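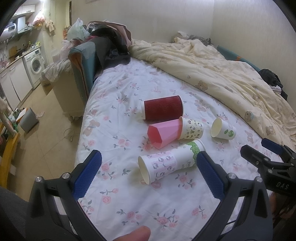
Photo: Imani Nzioka

November 14, 2025

Handover at the Tapley pool building this morning. I got there before eight and walked the changing rooms with Kelly Whitlock from the client side. She had 15 items on her snag list and I had most of them on mine already. Two cubicle doors don't latch, the sealant behind the basins on the women's side needs doing again, and one light in the corridor flickers. Kieran Greenwood says he can clear all of it by the end of next week. I told him Kelly will hold him to that.

The plant room is the part I was worried about, and it was fine. The new boiler ran all morning. We lost most of February to the old drains under that floor, and I still think we should have opened it up before pricing. Marjorie Dobson said so at the time and I didn't listen. I wrote that down in the lessons file so it's on record somewhere other than here.

Final floor area came out at 1322 square meters after the gym extension. The drawings had it slightly smaller, so the flooring supplier, Drerine, will send one more invoice. It's for $855 and I'm not going to argue over it.

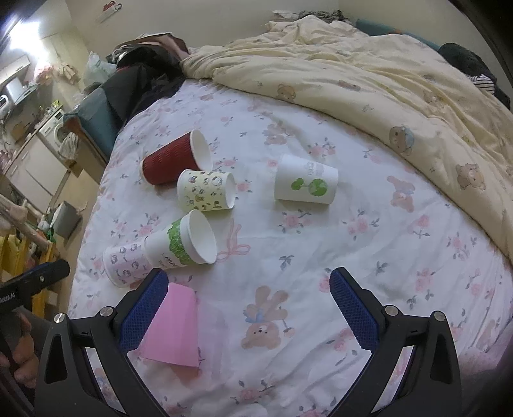 Lunch was in the new cafe corner, where the counter is in but the sinks aren't connected. Nyokabi Muli wants to settle the cup order before the opening, and we spent too long on it. I like the dark red kind with the ribbed sleeve, because it's easier to hold when the coffee is hot. She prefers a plain white one with the center's name on it. We left it open. The sinks matter more, and the plumber from Mernia can't come until Tuesday's parts delivery is sorted out.

Drove home the long way to drop off the old keys. There were 490 locker keys to hand over in all, tagged and bagged — Kieran's crew did that yesterday and did it well. My knees hurt from the stairs. Tomorrow I start on the paperwork for the Benutura job, and I need to find my other boots.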